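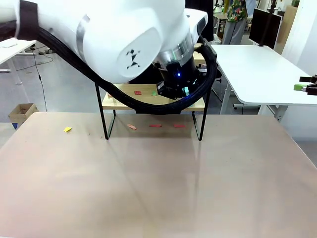 5. Recording a demonstration

Use this section to teach the Okabe workcell a dusting task, by hand guiding or from the Lolholm remote station. Finish the joint check in section 4 first.

5.1 Set the scene

1. Clear the table of tools. Set the small shelf stand at the back of the work area.
2. Lay out the small flat pieces, some on the stand and some on the table.
3. Check that the cable loop under each arm hangs free through the full reach.

CAUTION: Do not let the loop drag on the shelf. A snagged cable stops the recording with fault 563.

5.2 Record with the duster

4. Open a new episode in Sadden and name the task.
5. Close the right gripper on the head end of the duster, so the handle points left. Keep the head off the table until you start the stroke.

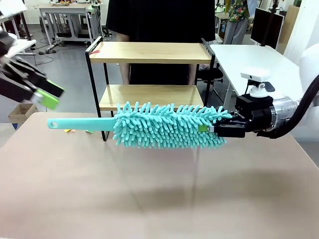
Figure 5-2. Duster in the right gripper, left gripper near the handle.

6. Move at an even pace. Long pauses are saved as part of the task.
7. End the episode, then save or discard it. Each task needs 100 saved episodes before training.

Note: Episode names can't be changed after saving.

5.3 Return the arms

8. Lift the wrist clear of the table before you move it sideways.
9. Bring the arm back slowly and keep people out of its reach. 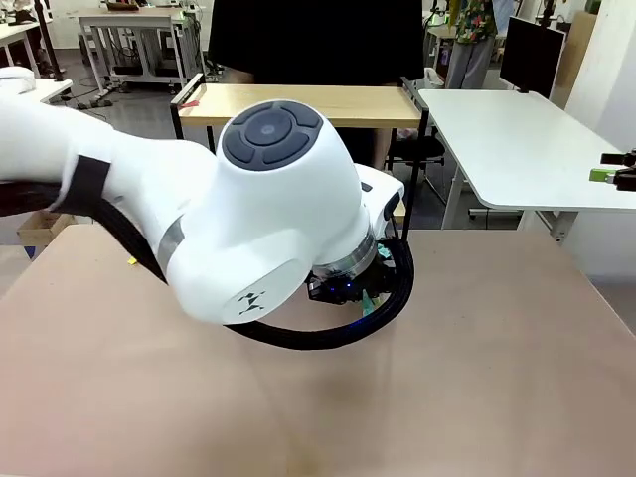 Hosport Workcell Guide | Page 199

10. Select Hold and wait for the status line in Sadden to read "Held."
11. Export the episodes before you shut down. Unexported episodes are cleared at the next start.

If an arm drifts while held, press the emergency stop and repeat section 4.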